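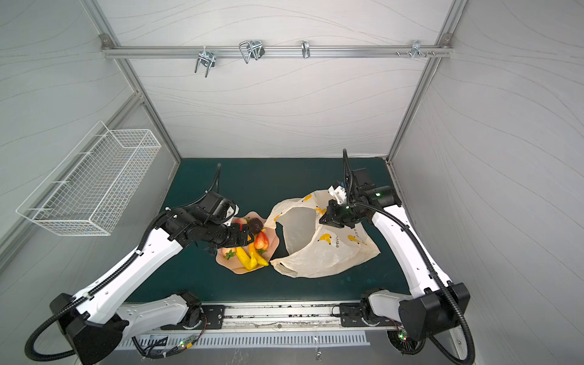
Four metal hooks on a rail, and a wire basket on the side wall.

I moved into 792 square feet in March with a bike, a cat called Munteanu and far too many saucepans. The kitchen had 2 drawers. One of them didn't open!

So I did what my aunt always did and went up the walls. I'd forgotten how good hanging things is (my whole childhood smelled of the onions she strung by the back door) and by Sunday night I had drilled 7 holes, a couple of them even level. The colander went up first, then the good scissors, then the apron I never wear but like looking at.

My friend Oana Husar, who lives downstairs and owns a proper drill, thinks I've gone overboard. She may be right. I did hang the dustpan in the hallway, and my mother walked straight into it. But I can find the peeler now, and I've stopped buying a new one every few months.

My one real tip is to live with tape on the wall for a week before you drill. Mark where each thing will go and reach for it while you cook. I moved my frying pan spot three times, and the ladle ended up over by the window, where I still keep bumping it with my elbow.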